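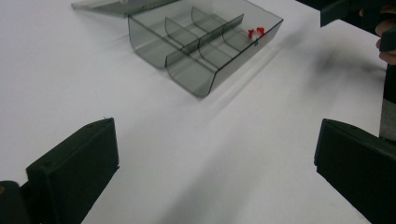
Robot Club: Sorting Small Parts
2nd March | By Ewan Waaka
Filed under: Clubs & Projects
Reading time: 2 minutes

A gripper holds a thing by pressing on it from two sides. The Ondidel club is learning to sort with one. A part goes into a box with small compartments, like the gray see-through one with the red and white piece in it. The thin walls keep parts separate. The fingers must open wide enough to fit around the part and still clear the walls. Then they close, lift and move. If they close too far, a soft part can bend. Each student tries 3 parts and writes down the result. In May the club will repeat the test with smaller parts.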